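Pressemitteilung, 18. September 2020

Zokley räumt um: Unser Büro bekommt neue Regeln für Tische, Flaschen und Kleinkram

Ich darf bei Zokley die Pressetexte schreiben und freue mich diesmal besonders, denn es geht um unsere eigenen vier Wände! Seit Februar lagen die Pläne für das große Büro in der Schublade, jetzt sind sie endlich umgesetzt. Auf 1.286 Quadratmetern wird bei uns nun gemeinsam gearbeitet, getüftelt und eben auch regelmäßig gewischt.

Den Anstoß gab unsere Büroleiterin Lumturie Shehu. Sie hatte keine Lust mehr, vor jeder Besprechung nach den weißen Flaschen zu suchen (die standen mal in der Teeküche, mal auf der Fensterbank, mal gar nicht mehr im Haus). 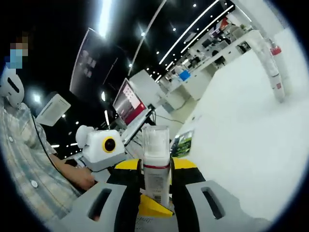 Die neue Ordnung ist schnell erklärt: Flaschen gehören auf den Tisch, an dem man sie braucht, und zwar aufrecht und mit dem Etikett nach vorn. Wer einen Platz verlässt, stellt alles zurück und lässt die Fläche frei für die Nächsten. Klingt streng, geht aber flott, wenn man es ein paar Tage gemacht hat. Abdelilah Filali aus der Werkstatt war anfangs skeptisch und hat inzwischen sogar seine Schraubenkiste sortiert!

Bei den Möbeln haben wir uns für große Tische entschieden, an denen mehrere Leute Platz finden. Geliefert hat sie die Firma Hestness, das Aufbauen haben wir selbst übernommen – mit viel Kaffee und einem verlorenen Inbusschlüssel. 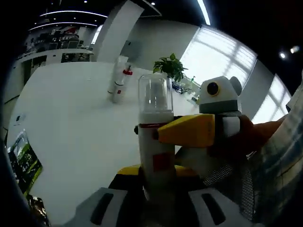 Für das Nachfüllen ist ab sofort Apinya Kongkaew zuständig, die Liste hängt neben dem Kopierer. Insgesamt haben wir für Tische, Regale und Zubehör bis zu 3.000 Euro eingeplant, die Regale kommen allerdings erst im nächsten Schritt.

Wer sich das Büro ansehen möchte, meldet sich bitte vorher an und bringt eine Maske mit. Termine vergibt Ho-yin Tse am Empfang, Rückfragen der Presse landen wie immer bei mir.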